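**De :** Touran Alipour
**À :** liste Équipements mutualisés
**Copie :** Imani Escobedo, Vy Doãn
**Objet :** Re: [equipements] Kit bimanuel Zelleo : avis avant renouvellement du prêt

Mesdames, Messieurs, chers collègues,

Je réponds au message de Dela Akolgo, dont je reprends l'essentiel ci-dessous afin que les abonnés récents de la liste disposent du contexte.

> **De :** Dela Akolgo
> **Objet :** [equipements] Kit bimanuel Zelleo : avis avant renouvellement du prêt
>
> Chers collègues,
>
> La convention de prêt du kit Zelleo, conclue avec le distributeur Kosari, arrive à échéance fin mai. Le distributeur nous propose soit l'acquisition du matériel au prix de 3000 euros hors taxes, soit une prolongation du prêt assortie d'un contrat de maintenance. Avant de saisir la direction des achats, le service des équipements souhaite recueillir l'avis des équipes utilisatrices sur les points suivants :
>
> 1. la tenue mécanique des bras et des pinces en usage courant ;
> 2. la qualité des démonstrations enregistrées et leur exploitabilité ;
> 3. la documentation, y compris sa version française ;
> 4. la comparaison avec le kit Javari, que le site de Lưu utilise déjà.
>
> Je vous serais reconnaissante de bien vouloir joindre, dans la mesure du possible, quelques vues du poste en fonctionnement. Plusieurs membres du service n'ont pas eu l'occasion de se rendre à l'atelier.
>
> Bien cordialement,
> Dela Akolgo
> Service des équipements mutualisés

L'équipe Manipulation a utilisé le kit dans le cadre de son programme d'apprentissage par démonstration. Le présent message expose nos constats dans l'ordre des questions posées. Chiến Ông, qui a assuré la conduite des essais, en a relu la partie technique.

## Conditions de l'évaluation

Nous avons retenu une tâche de rangement volontairement simple : déposer des rouleaux de ruban adhésif de différentes couleurs dans un bac blanc à rebord. Le plan de travail est recouvert d'un tissu vert. Les rouleaux sont posés à plat, et leur disposition initiale est modifiée d'une série à l'autre. La consigne donnée à l'opérateur porte sur une couleur à la fois.

Cette tâche sollicite peu la force de serrage. Elle exige en revanche une approche précise au-dessus du bac, dont le rebord limite le passage des doigts, ainsi qu'un placement qui ne déplace pas les rouleaux déjà rangés. 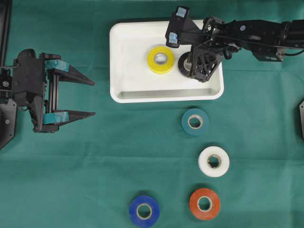 *Bras droit au-dessus du bac, à l'aplomb du rouleau noir. Le rouleau jaune se trouve également dans le bac.*

Nous avons conduit 146 essais consignés au cahier de laboratoire. Les séances de réglage et de prise en main n'entrent pas dans ce total. Chaque essai commence lorsque l'opérateur annonce la couleur et s'achève lorsque la pince s'est écartée de l'objet déposé.

## 1. Tenue mécanique

L'appréciation de l'équipe est favorable dans l'ensemble. Les bras ont conservé leur calage pendant toute la durée du prêt, à une exception près : la fixation de la base gauche a dû être resserrée après un transport entre deux salles. L'opération ne demande aucun outillage particulier, mais la notice n'en fait pas mention et nous recommandons qu'elle figure dans la procédure d'installation.

Les pinces appellent davantage de réserves. L'ouverture des doigts convient aux rouleaux employés. Sur les objets à flanc lisse, le contact brut s'est révélé insuffisant, et nous avons procédé à l'ajout de garnitures bleues sur les doigts. Le distributeur a été informé de cette modification et ne l'a pas considérée comme contraire à la convention. Nous demandons toutefois que ce point soit inscrit par écrit dans tout contrat ultérieur.

La position ouverte des deux pinces, dans l'attente d'une consigne, laisse le centre du plan de travail dégagé. Cet agencement facilite la remise en place des objets entre deux essais, sous réserve que les bras soient préalablement mis en attente depuis la console. Nous insistons sur cette réserve auprès des futurs utilisateurs.

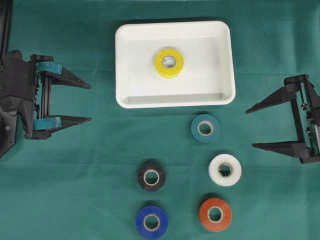 *Les deux pinces ouvertes de part et d'autre du plan de travail. Le rouleau jaune est dans le bac, les cinq autres sont sur le tissu.*

Le passage des câbles constitue à notre sens le principal défaut du kit. Le câble forme une boucle libre le long du bras, ce qui oblige l'opérateur à surveiller son débattement pendant les mouvements de grande amplitude. Nous n'avons constaté ni rupture ni accrochage. Une gaine ou des attaches intermédiaires seraient néanmoins souhaitables, et nous suggérons d'en faire une condition de l'achat.

## 2. Qualité des démonstrations

Sur l'ensemble des essais consignés, 17 ont été écartés lors de la relecture. Les motifs de rejet se répartissent entre une consigne mal annoncée, une reprise manuelle en cours d'exécution et une désynchronisation entre les flux vidéo et les positions articulaires. Ce dernier motif concerne directement le logiciel Zelleo. Vy Doãn en a reproduit l'apparition en laissant la console en veille prolongée avant le lancement d'une acquisition. Un redémarrage complet de la console suffit à rétablir l'horodatage.

Deux remarques méritent l'attention des équipes qui prévoient des tâches comparables.

La première concerne le choix des couleurs. Le rouleau bleu-vert foncé est d'une teinte très proche de celle du tissu. L'équipe l'a conservé à dessein dans la série afin d'éprouver la robustesse du traitement d'images, mais les utilisateurs qui recherchent une première prise en main aisée auront intérêt à l'exclure ou à changer de revêtement.

La seconde concerne le point de vue. La caméra supérieure couvre bien le bac et le tissu. Lorsque le bras passe au-dessus du bac, la pince masque cependant une partie de son contenu, et l'annotateur ne peut alors statuer sur la position exacte d'un objet à partir de cette seule vue. Le kit autorise le raccordement d'une caméra complémentaire. Nous estimons que celle-ci devrait être comprise dans l'offre de base.

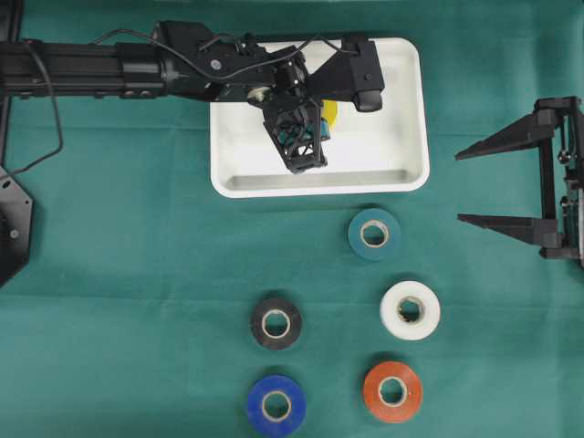 S'agissant du format des données, l'export proposé par défaut convient à nos outils. Les métadonnées de séance sont lisibles sans logiciel propriétaire, et la correspondance entre la consigne et l'enregistrement est correctement préservée. Nous regrettons en revanche que l'identifiant de l'opérateur soit inscrit en clair dans chaque fichier. Imani Escobedo, en sa qualité de correspondante pour la protection des données, a demandé que ce champ soit remplacé par un code avant tout partage hors de l'établissement. Le distributeur indique qu'une option en ce sens est à l'étude. Dans l'intervalle, l'équipe applique un script de substitution qu'elle tient à la disposition des abonnés de la liste.

## 3. Documentation et formation

La documentation anglaise est complète, à l'exception du point relatif au serrage de la base. La version française présente des lacunes sérieuses. Le chapitre consacré à l'arrêt d'urgence y est traduit de façon littérale, et l'ordre des opérations n'y correspond pas à celui de la version d'origine. Nous avons affiché au poste une fiche rédigée par nos soins et validée par le conseiller de prévention. Cette fiche devra être reprise par tout service qui accueillerait le matériel.

La formation initiale dispensée par Kosari a duré 8 heures. Son contenu est jugé satisfaisant par les participants, quoique trop orienté vers l'installation. La part réservée à la téléopération à deux bras nous paraît insuffisante pour des agents n'ayant jamais pratiqué ce type de commande.

## 4. Comparaison avec le kit Javari

Les collègues de Lưu nous ont communiqué leurs observations, que nous résumons avec leur accord. Le kit Javari se distingue par un cheminement de câbles plus soigné et par une notice française de meilleure tenue. Ses pinces ne peuvent toutefois être modifiées sans perte de garantie, et ses pièces de rechange sont livrées exclusivement par ensembles complets. Le kit Zelleo permet le remplacement d'un doigt ou d'un support isolé, ce qui présente un intérêt certain pour un matériel appelé à circuler entre plusieurs équipes.

Les deux sites n'ayant pas employé le même protocole, nous nous abstenons de comparer les taux de réussite. Une campagne commune pourrait être organisée à la rentrée si le service en exprime le souhait.

## Avis de l'équipe

L'équipe Manipulation émet un avis favorable à l'acquisition du kit Zelleo, sous les conditions suivantes :

- fourniture d'attaches ou d'une gaine pour les câbles des deux bras ;
- reconnaissance écrite du droit d'adapter les garnitures des doigts ;
- correction du chapitre français relatif à l'arrêt d'urgence, avant la mise à disposition du poste à d'autres services ;
- engagement du distributeur sur le traitement du défaut d'horodatage.

À défaut d'accord sur le troisième point, nous recommandons de s'en tenir à une prolongation du prêt, avec maintien du poste dans nos locaux.

Les équipes souhaitant consulter le cahier d'essais ou assister à une séance peuvent s'adresser à Chiến Ông. Les séances débutent à 14 heures et la présence d'un agent formé y est obligatoire. Les remarques complémentaires sur le présent avis peuvent être adressées directement à la liste, de manière que Dela Akolgo puisse les joindre au dossier transmis à la direction des achats.

Je vous prie d'agréer, Mesdames, Messieurs, chers collègues, l'expression de ma considération distinguée.

Touran Alipour
Équipe Manipulation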